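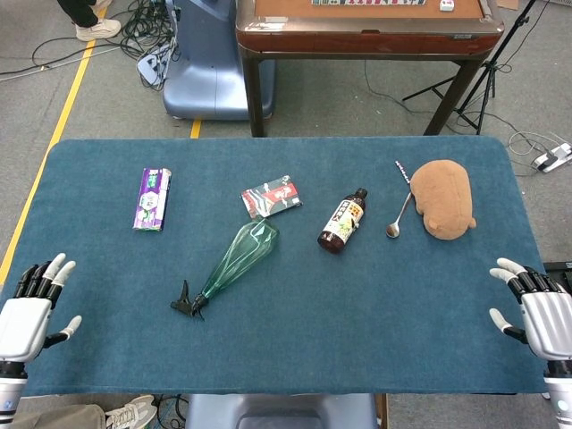 Comité de pilotage – Journée d'hommage à Valdis Venckus
Compte rendu, réunion de juillet, salle du club nautique de Flumidcombe
Début 18 h 10

Présents : voir feuille d'émargement. Excusés : le représentant de Dzene (train), la mairie annexe.
Secrétaire de séance : I. Fitzsimmons

1. Compte rendu précédent
Approuvé, une correction : c'est bien l'aviron et pas le canoë dans le paragraphe sur la médaille. Valdis l'avait signalé lui-même par mail.

2. Programme de la journée
Version 3 distribuée en séance. Petit-déjeuner supprimé, trop cher et personne au club pour ouvrir la cuisine avant 8 h. On démarre donc à 9 h 30 au ponton, accueil des écoles, puis descente de la rivière en bateaux longs jusqu'au barrage. Valdis dans le premier bateau, d'accord de principe, à condition de ne pas ramer tout le long (genou).
Arrivée au barrage, discours. Deux discours maximum, cinq minutes chacun. Longue discussion là-dessus, la ligue en voulait quatre. Maintenu à deux.
Repas : sous la tente du terrain du haut. 131 inscrits à ce jour, capacité 150 selon le loueur. Clôture des inscriptions à avancer ? Oui, fin du mois.
Après-midi : courses des jeunes, séries de 26 minutes entre le premier départ et la rotation des bateaux. Ignacio trouve ça serré. On essaie à l'entraînement et on en reparle.

3. Nom du ponton
Rappel : le conseil a voté le principe, reste le libellé. Propositions : « Ponton Venckus », « Ponton Valdis-Venckus ». Vote à main levée, la deuxième l'emporte largement. Plaque commandée chez Keter, devis reçu, délai trois semaines après le bon à tirer. Attention à l'orthographe, le premier projet disait Venkus. Relecture par la famille avant envoi, impératif.
Question de l'ancien panneau (celui de la section des vétérans) : on le garde, on le déplace côté hangar. Une voix contre.

4. Budget
Recettes : subvention de la commune versée, participation Grosov confirmée par téléphone mais toujours rien d'écrit. Relancer.
Dépenses : tente, sono, plaque, assurance, bateau de sécurité. Le poste sono a doublé par rapport à l'an passé pour la fête du club. Demander un autre devis, sans trop y croire.
Tombola : environ 103 carnets vendus, souches pas toutes rentrées. Ceux qui en ont encore chez eux les rapportent au secrétariat SVP.
Location de vaisselle : point reporté, le chiffre annoncé ne correspond pas au bon de commande.

5. Sécurité et circulation
Route du barrage fermée de 9 h à 13 h, arrêté demandé. Riverains à prévenir par courrier, texte à faire, Ignacio s'en charge. Parking au pré du moulin si le terrain est sec, sinon au gymnase.
Deuxième bateau de sécurité obligatoire pour la descente avec les enfants. Le club de Dzene en prête un, convention à signer. Gilets : inventaire à refaire, il manque des petites tailles.
Niveau d'eau : décision la veille à 17 h. Si trop haut, pas de descente, tout se passe au ponton et les discours aussi.

6. Communication
Affiche validée sauf la couleur du fond (illisible de loin). Nouvelle version à envoyer à l'imprimeur cette semaine. Le journal local veut un entretien avec Valdis, il accepte, plutôt le matin.
Exposition des photos de la saison olympique au hall du gymnase : panneaux OK, légendes à écrire. Qui a gardé les coupures de presse ? Appel lancé.

7. Divers
- Clé du hangar toujours perdue, refaire un double.
- Demande de la chorale pour chanter à l'arivée des bateaux : oui, un morceau.
- Les T-shirts : tailles enfants épuisées, on ne recommande pas.
- Valdis souhaite que les rameurs de son premier équipage soient invités au repas. Accepté, liste à transmettre avant la clôture des inscription.

À faire avant la prochaine réunion
Plaque, relecture : famille puis Keter
Relance Grosov : trésorerie
Courrier riverains : Ignacio
Convention bateau : président
Gilets : section jeunes

Prochaine réunion même salle, 18 h. Date par mail.
Séance levée à 20 h 25.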